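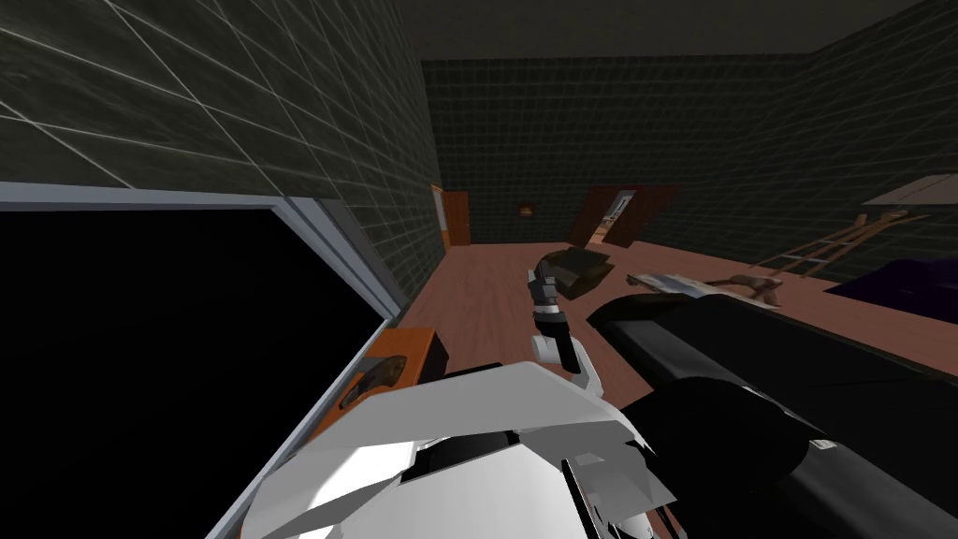
Notes on planning and budgeting for a two-armed household robot, for people who already keep a tidy workshop or utility room and want the machine to work there without rebuilding it. Prices are left out except where they illustrate a ratio. They change faster than this page does.

## Write the task list first

Before asking for a quote, keep a sheet of paper in the room for two weeks and write down every job you would hand over. Record the object, where it starts, where it should end up, and how often it comes up. Most sheets contain the same few entries: things picked up off the floor, things returned to a shelf, a cloth moved from one surface to another.

Sort the sheet by frequency. Strike any job that occurs less than once a week. Strike any job involving flame, blades, or a ladder. What remains is the specification. Send it to the vendor as written and ask which lines the machine can do today, with the gripper that is included in the base price.

## Measure the room

Vendors ask for floor area. Floor area is the least useful number. Collect these instead:

- Width of the narrowest doorway on the route, measured with the door open at its normal angle, between the closest points.
- Height of the lowest surface the arms must reach, usually the floor.
- Height of the highest shelf in regular use.
- Clear space in front of each cabinet with its door open.
- Thickness of every rug edge.
- Location of each outlet, and what is already plugged into it.

Double doors that stay open take up floor on both sides of the opening. Either fix them flat against the wall with a hook or subtract their swing from the usable route.

## Reach is quoted at the wrist

Arm reach on a data sheet is often measured to the wrist flange with the arm straight. An arm lifting something from the floor is bent, and the fingers point down or forward and down. Working reach is therefore shorter than the printed figure. Ask for reach at floor level, with the standard gripper fitted, in front of the body and to each side.

Ask the same question about vision. On machines with a head-mounted camera, a raised arm can hide a good part of the floor on its own side. A low item behind it will not be seen until the arm moves. If the floor is the main work area, ask where the cameras are mounted and whether a wrist camera is standard or an option. On the Tresmont quote I worked from, it was a separate line, and it was the one option worth paying for.

## Grippers

Narrow two-finger grippers handle boxes, handles and tool grips well. Flat, limp things are harder: a sheet of paper lying on boards, or a thin cloth. Test with your own objects. Take a bag of them to the demonstration and include at least one of each:

1. A low box, upright and tipped on its side.
2. A crumpled sheet of paper.
3. A folded dishcloth.
4. A hand tool with a curved grip.
5. Something irregular that does not sit flat.

Have each one placed on the floor and then on a cabinet top. Note the attempts needed and the time taken. A machine that succeeds on the third try is usable overnight and irritating at four in the afternoon.

Spare finger pads belong in the first order. Grumurine sells them in sets of 10, and shipping on a single set costs nearly as much as the set.

## Surfaces

Smooth wood floors suit wheeled bases. Grit does not. Budget for a mat at the outside door and a quick sweep of the route each morning. Rugs should be moved off the route or taped along the near edge.

Glossy black surfaces cause trouble for some depth sensors. A large screen that is switched off is the usual offender, followed by polished dark tile. Ask whether the base keeps a fixed clearance from mapped furniture or depends on live sensing alone. A strip of matte tape along the lower bezel of a screen is cheap and removes cleanly if changed every few months.

Leaning items need attention too. A rack or ladder that rests against a wall by its own weight should be screwed to the wall or given rubber feet before any mobile machine is allowed near it.

## Run the room in simulation

Several vendors will model your room and run the task list in it before you sign. Take the offer. Supply measurements, and check that large items are at the correct size and position. Door swings and rugs are the parts most often left out.

Treat the result as a layout check. It will show whether the arm can get to the box and whether the body fits between the cabinet and the screen. Grip on a real dishcloth is a separate question – see the test above. Rafail Theodorakopoulos, who read a draft of this page, asks vendors for the failed runs as well as the good ones. Most will send them if asked before the deposit is paid.

## The budget sheet

Divide the sheet into purchase, room and upkeep.

| Group | Lines to include |
|---|---|
| Purchase | Base unit, grippers, wrist cameras, dock, delivery, setup visit |
| Room | Outlet for the dock, wall fixings, rug tape, mats, shelf changes |
| Upkeep | Software plan, finger pads, battery reserve, annual service, insurance |

The room group is regularly entered as zero. In my own case it came to $1,247, most of it an electrician and a new circuit for the dock. The software plan deserves a line to itself with the renewal price, as the first-year price is usually discounted. Ask in writing which functions stop if the plan lapses.

For the battery, take the replacement price, divide by the warranted life in months, and set that amount aside from the first month.

## Rent, lease or buy

Trekano and Triantafyllou both quoted me a short rental. Two months is long enough to find out which jobs on the sheet get handed over in practice. Musa Ekwueme rented for that period, kept a log, and ended up ordering a smaller unit with one arm, as almost all of his jobs were one-handed.

Before signing, confirm:

- who pays return freight, and whether the crate must be kept
- whether rental payments count toward purchase
- response time for a stalled unit
- the weight of the machine, and how it is moved by hand when powered off

Store the crate flat if it comes apart. Label the panels with a marker as you remove them, and keep the bolts in a jar taped to the largest one.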